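13 Mar 2025, engraving bench

Well, the Skerstead order is finally moving! Berkay Dağdelen and I ran 12 of the beveled glass plaques this morning, and I'm much happier with the lettering now that we've dropped the power to 45 percent (the February ones still bother me a little). 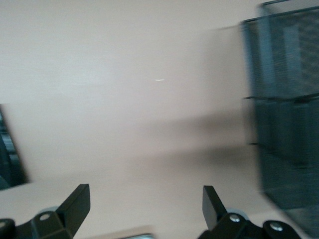

Zübeyde wants the heart-shaped keepsakes done next, bless her, so I've set two blanks aside for a test. Must ask Oltmanns about more gift boxes.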